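Handout 4: Setting up and looking after the hand-held gripper pair
April
By Thibault Delorme

In the last lecture we looked at the arm itself. For this handout we stay with the part of the Anlow cell that has no arm at all: the two hand-held grippers, the tablet, and the person who uses them. Students often think this part needs no maintenance, as there are no motors to burn and no cables to break in a joint. My experience is different. In the spring term most of our lost recordings came from here, and the arm was waiting in good health.

4.1 Before the first recording

Put both grippers on the bench and look at the square markers. The markers are how the software knows where each gripper is in the room and how it is turned. A marker with a lifted corner or a greasy thumbprint will still be found in good light, and then it will be lost for a few frames when the hand turns. Clean the faces with a dry cloth first. If this is not enough, use a cloth with a very small quantity of water. Do not use alcohol on the printed faces, the black will become grey after some weeks.

Next, open and close each gripper ten times, slowly. You should feel the same resistance for the whole travel. If there is a hard point, write it in the cell book and tell Sunil Akanda before you open the housing. The finger tips are held by two small screws. They must be tight, but the thread is in plastic, so stop when the screw stops.

Then start the tablet and check three things: the battery, the free space and the clock. The clock is the one which people forget. The arm controller and the tablet must agree, otherwise the recording cannot be lined up later with the other data. The Dodilell controller shows its own time on the start page, so it is enough to compare.

4.2 Position of the operator

For objects which stand on the floor, the operator sits on the floor or on a low seat, with the object between the feet. This is less comfortable than standing, but both grippers can reach the object with bent elbows, and the marker faces stay towards the head camera. If you stand and lean forward, your own forearm comes between the camera and the marker.

The tablet mount goes to one side and low. You must be able to read the timer with your eyes only. If you have to turn your head, the camera turns also, and the grippers leave the view.

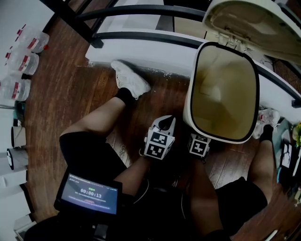

Fig. 1. Handling a tipped bin, both grippers at work, timer at 00:00:13.

The bin is a good object for practice. It has a rigid body, a hinged lid and a rim which can be touched from several sides. Notice that the two hands do different work: one finger tip is near the rim and the other gripper is pressed against the bottom edge. In the exercise you will be asked to say which of the two gives the reference for the movement, and to defend your answer.

4.3 Daily and periodic care

After each session, wipe the grippers, put the tablet to charge and copy the files. Copy first, and delete only when the copy has been opened and played. I repeat this every year and every year one group deletes first.

The spring inside each gripper is changed after 2,000 closings. The software keeps the count on the service page, but it counts only when a recording is running, so your practice closings are not there. Please add them by hand in the cell book -- an estimate is better than an empty line. The spare springs are in the Trivel drawer, under part number 456. The springs with number 389 look the same and are too short. They belong to the Besnard clamp.

4.4 When tracking is lost

If the software reports a lost marker, stop the recording and proceed in this order. Look at the lighting, especially a window or lamp which makes a reflection on the marker. Look at the marker itself. Look at the head camera, which may have moved on its strap. Only after this, repeat the calibration. A new calibration takes a long time and it hides the real fault for one day or two -- then the fault comes back and you have also a calibration you cannot trust.

For the practical, each pair brings the cell book filled in up to section 4.3. Sunil will check the screws before you start.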